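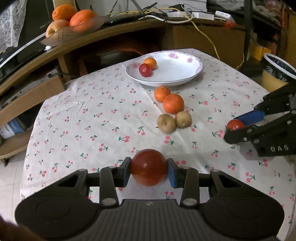 Grading for flavor: a conversation with Sreekumar Pinto

5 March 2023

Sreekumar Pinto has run the postharvest section at Clemness, a produce testing laboratory, for long enough to have changed his mind on refrigeration twice. His section handles tomatoes almost exclusively from March to the end of the fall crop. The work consists of measuring soluble solids, titratable acidity and firmness, and reporting the results to growers and packers who want to know why fruit that left the greenhouse in good order was rejected at the other end.

We spoke at his office, between two sample deliveries.

The first subject was the stage at which fruit is picked. Most long-distance tomatoes are harvested at mature green or at breaker, the point where the first trace of color appears at the blossom end. Pinto prefers breaker where the route allows it.

"A mature green tomato and an immature green tomato look the same from the outside," he said. "You have to cut one open and see whether the gel has formed and whether the knife goes through the seeds or pushes them aside. If the knife cuts the seeds, the fruit was picked too early. It will turn red if you gas it. It will not taste of much."

Breaker fruit removes that doubt, since the color change has already begun. The cost is shelf life. Pinto puts the loss at several days compared with mature green fruit held under the same conditions, although he would not give a single figure. "It depends on the variety, and it depends on the truck. Ask me for one variety and one truck and I'll give you a number."

On temperature he was more definite. Green fruit held too cold for too long suffers chilling injury, which shows later as blotchy ripening, surface pitting and a tendency to rot at the stem scar. Fully red fruit tolerates cold better, but its aroma suffers.

"The sugars and acids hardly move in a cold room over a few days. The refractometer reading is fine. The volatiles are what you lose, and a refractometer doesn't see volatiles. So the packer sends me a sheet with good solids on it and the customer sends me a complaint, and both of them are correct."

Much of last year went to a storage trial for a packer, Kulkarni, which wanted to compare its standard cold chain with a warmer one. The trial used 3,000 fruit of a single variety, Toltivis, from one greenhouse, divided between 2 holding temperatures. Firmness was taken on arrival and again at the end of storage. A smaller lot of 900 was kept back for the tasting panel.

The warm lot scored higher on aroma and lower on firmness. Pinto considers neither result surprising. What interested him was the spread.

"The averages were where I'd have put them. The variation inside each lot was larger than the difference between the lots. Position on the truss, which end of the house, how heavily the row was watered that week. If you want better tomatoes from that packer, I would start with the watering and leave the cold room alone for a season."

Kulkarni has since asked for a second trial with irrigation as the variable. Planting for it is under way at the Mondau site, where the rows can be metered separately.

I asked how firmness is measured. The laboratory uses a flat-plate compression test on whole fruit and a puncture test on fruit that is to be discarded anyway. The two do not always agree. Compression responds to the walls and the locules together, while puncture mostly reports on skin and outer wall. A variety bred with a tough skin can score well on puncture and still be soft.

"We had a seed company unhappy with us over that," Pinto said. "They had puncture data and we had compression data. We repeated it with both instruments on the same fruit and sent them the full table. I didn't hear back."

He is skeptical of color as a quality measure. Color charts are quick and need no equipment, and graders trained on the same chart under the same lamps will agree most of the time. Under different lamps they will not. The laboratory replaced its bench lighting in two rooms after finding that the same tray was being classed as light red in one and red in the other.

His advice for the home kitchen was brief. Keep tomatoes at room temperature until they are ripe, out of direct sun, stem side down if the stem has been removed. Once ripe, eat them. If they cannot be eaten in time, refrigerate them and take them out well before the meal.

"Some aroma comes back when the fruit warms up. After a night or two in the refrigerator, a fair amount. After a week, very little. I put mine in the refrigerator all the time, for what it's worth. The alternative is throwing them away."

The irrigation trial is due to be sampled at first harvest. Pinto expects to use compression only.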